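Plastic hangers with grip strips – worth it or not?

Posted April 2018 by Nawal Cherkaoui

nawal_c
We moved into the new place in Mekenham in January and the hall closet is still a mess of wire hangers from the old drycleaner. I want to replace the lot with one kind. My knit tops slide off anything smooth, so I'm looking at plastic ones with some sort of grip on the shoulders. Has anyone used them for more than a few months?

jondby_dad
Velvet. Slim, cheap, nothing falls off. We did both kids' closets with them.

okance
Velvet sheds. I had grey fluff on every white shirt I own and two of them snapped at the neck. I went back to plain wood for coats and plastic for everything else.

jondby_dad
Never had one snap. Were you hanging wet jeans on them?

okance
Damp shirts, no jeans. A hanger should be able to hold a damp shirt.

benkirane4
Plastic with strips is fine but check how the strips are put on. Glued ones peel at the ends, mostly in a warm laundry room. If the strip sits in a groove it lasts longer. I've had mine four years and only lost the strips on the ones I use for drying.

nawal_c
Good to know about the glue. Do the little inside hooks get in the way? I'd use them for camisole straps, but I can see them catching on a loose knit.

okance
They catch. I snipped mine off with side cutters and filed the stubs.

benkirane4
Seems a waste. Put the knit on from the bottom hem and it doesn't touch them. Or fold your knits, which you should be doing anyway – they grow at the shoulders on any hanger.

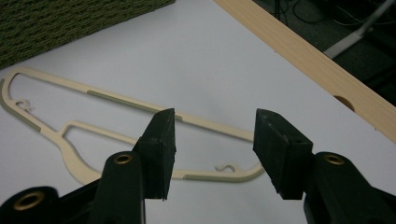

Hanane Ouazzani

Mine are this style, cream with grey-green strips and the small curled hooks on the inside edge. I like them for blouses and summer dresses. I'm with benkirane4 on the heavy sweaters, those go on a shelf. The cream colour shows marks but it wipes off with dish soap.

nawal_c
Thanks Hanane, the colour would suit the closet too. Do wide necklines stay on?

Hanane Ouazzani
Mostly. A very wide boat neck still slips on one side, so I loop the inside ribbons over the hooks.

jondby_dad
Still say velvet.

nawal_c
I'll buy a pack of five and try them on the worst tops before I do the whole closet. Wire ones are going back to the drycleaner if they'll take them.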